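Council's phone survey in Drevia asked residents how they vote, opposition says

Residents of Drevia who rang the town hall to query their heating subsidy were asked which party they supported before their call was put through, the local news site Magyar Drevia reported on Sunday.

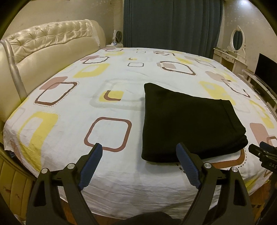
Etelka Somogyi
1/23/22

The town hall says the question was part of an anonymous "satisfaction survey" run by a contractor, Jitix, and that answers were never matched to names. That may be so. But callers had to give their subsidy number first, and the town hall has not explained how an answer given straight after a personal number stays anonymous.

According to the report, 2,890 calls went through the line between its launch in November and last week. The opposition group on the council says 324 callers have complained to it in writing. It has shown reporters 12 of the letters and is keeping the rest back, so the larger figure has to be taken on trust for now.
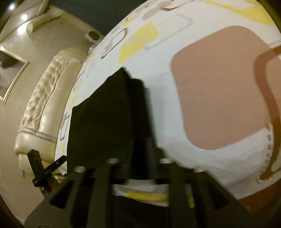
The deputy mayor told the site that the question had been removed and that the matter was "closed". He would not say who had asked for it to be put in. Jitix said it reads out whatever script the client sends and referred further questions to the town hall, which referred them back to Jitix.

Subsidy payments in the Grenuvbridge district, where the opposition won its only two seats, have been late for 900 households. The town hall blames a software fault. No document seen so far links the delay to the survey, though the council has refused to publish the contract or the script.

Councillors are due to discuss the contract at a closed session next month.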